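# Odds and ends, sorted at last

I've been meaning to put this page up since June, and now it's 9th August, so here we go! It's all from the big shed at Plirnen, where I've been going through the leftovers from the Honden clear-out (and there were a lot of leftovers, let me tell you).

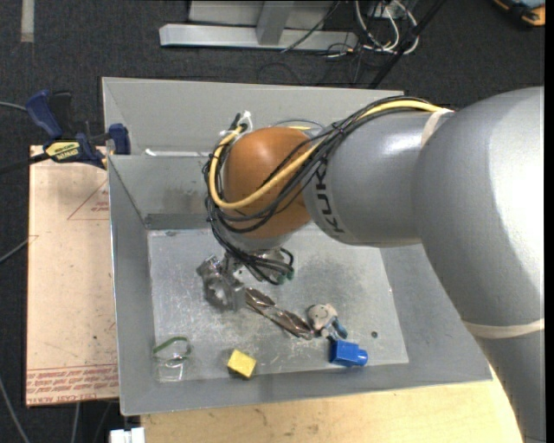
My plan was pretty loose when I started. Anything I could put a name to went straight on a shelf, and whatever was left over went to the mystery pile, which grew a fair bit faster than I'd hoped. I do love a good grey metal bin for this kind of work, the more scratched the better. You can tip things in, shove them about and never fret over the finish, and the sloping sides mean little bits slide down to where you can find them again.

A few of you wrote after the last gallery asking about bins, so I'll put my two cents in while I'm at it:

**Go wide and shallow.** I used deep tubs for years and always ended up with my whole arm in one, feeling for the thing at the bottom. Wide is so much nicer on the back!

**Only put a handful in at a time.** Tip in the lot and you'll just stir it round and round and then go and make a cup of tea. A small batch gets finished, and then you feel clever and do another one.

**Don't polish the floor of it.** I tried this once with a bin from the Diria sale and spent a whole afternoon on it for a shine that lasted until lunch the next day. Scuffs are fine. I've grown rather fond of them.

**Label as you go.** I bought a roll of 400 sticky labels and there are 67 left, so you can guess what colour my fingers were by the end of it (blue, from the marker). The Heydari brand ones peel off cleanly, the cheap ones don't.

Next up is the shelf by the back door, then the jars, and after that I'm having a proper sit down.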